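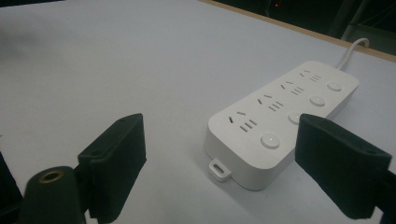 Frequently Asked Questions: Garage Door Service

Which areas does Trovmont Garage Door Service cover?
We serve homes and businesses in Zivville and within 50 miles of the city. Customers outside this area may call the office to ask about availability.

When can I schedule a repair?
Appointments are offered Monday through Saturday. Emergency calls are accepted at any hour when a door cannot be closed or a vehicle is trapped inside.

May I replace a broken spring myself?
We advise against it. Torsion springs are under high tension and can cause serious injury. Please leave the door in its current position and do not run the opener.

How much will the work cost?
A written estimate is provided before any work begins. Repairs over $1,000 require a signed approval from the property owner.

Is the work covered by a warranty?
Labor is covered for 3 years on new door installations. Parts carry the manufacturer's warranty, and a copy is left with the customer.

Whom should I contact with a complaint?
Please write to Dede Kyei, Customer Relations, and include your invoice number. Commercial accounts are handled by Petrică Matei.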